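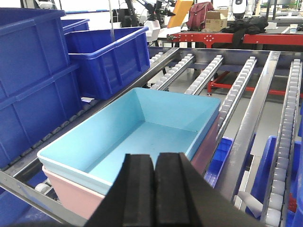 Stacked trays on a roller rack.

Amaral Fruit Gleaning Program
Progress report to the Detine Fund, second reporting period

Summary

The grant pays for picking fruit in yards and small orchards where the owners can't use it all, and for getting that fruit to meal sites and pantries in Amaral and Iromow. This report covers the period from the end of the spring sign-up through the last apple picks in October.

We picked at 232 trees. The target in the grant agreement was lower, and most of the difference comes from Iromow, where we had expected a slow first season. Plums and late apples did well. Pears did not, and the reasons are given below.

Tree sign-up

Owners register by phone or with the paper card that goes out with the city water bill. The card brought in more trees than the phone line, especially from older owners who had stopped picking because of the ladder work. We plan to send it again in April, a little earlier than this year, so that cherry owners get it in time. Several cherry owners returned their cards after the birds had already been through.

We turned down 27 trees. Most of these were too tall for our ladders or stood over a neighbor's roof. A few had been sprayed and the owner couldn't tell us with what. In those cases we kept the registration on file and asked the owner to call us before spraying next year.

Picking

Crews worked out of the Torkon Street lot, which the parish lets us use without charge. The early start suited the summer fruit but made it harder to fill crews in September, when parents had children to get to school. From then on we moved most picks to Saturday and late afternoon, and turnout improved.

The pear crop was light across both towns after a frost at blossom time. We also lost fruit through our own scheduling. Pears have to come off the tree hard, and two of the larger yards in Iromow were booked a week too late. The fruit was soft at the core by the time it reached the pantries, and most of it went to compost. Pears now have their own line on the schedule, with the pick date set from the variety and checked with the owner by phone.

There was one injury, a sprained wrist from a fall off the second step of a ladder. The picker was back the following month. We have replaced the two oldest ladders with tripod models, paid for from the equipment line.

Sorting and distribution

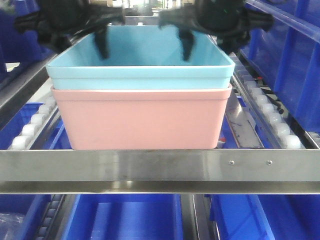 Light blue basin nested on a pink one.

Fruit goes out in three grades. The best goes to pantries for people to take home. Bruised but sound fruit goes to the meal sites, which cook it the same day or freeze it. The rest goes to a hog farm outside Amaral or to compost.

We delivered to 25 sites during the period, counting both pantries and kitchens. Demand for apples was steady. Demand for plums fell off quickly after the second week, and the kitchens told us plainly that they were tired of pitting them. We bought hand pitters for the busiest kitchens and printed a half-page sheet on freezing plums whole, which the pantries now put out with the fruit.

Quince was a surprise. We took it only because one owner had a great deal of it, and it was gone from the Iromow pantry by noon. Several families there already cook with it and asked when there would be more. We will look for more quince trees over the winter.

Budget

Spending is nearly on plan. Fuel ran over because the Iromow yards are farther apart than those in Amaral. Printing ran under. We would like to move the unspent printing money to fuel and ask for your written approval before the next period begins. The coordinator's hours were as budgeted, apart from extra time in September, which was taken back as leave in October.

Problems still open

Cold storage is the main one. We have the use of a walk-in cooler at the Amaral senior center, but the center needs it back in the weeks before Thanksgiving, just when the keeping apples are best held. The high school has a cooler that stands unused on weekends, and we have asked the district about it. We don't have an answer yet.

The scales at the lot also need attention. Readings drifted during the hot weeks, and the weights for late July should be treated as estimates. They are marked that way in the attached table.

Next period

Winter work is pruning, mostly of apple trees whose owners have agreed to it in exchange for a promise of future fruit. We will hold pruning lessons in both towns, repeat the water bill card, and settle the cooler question before the first summer picks are booked.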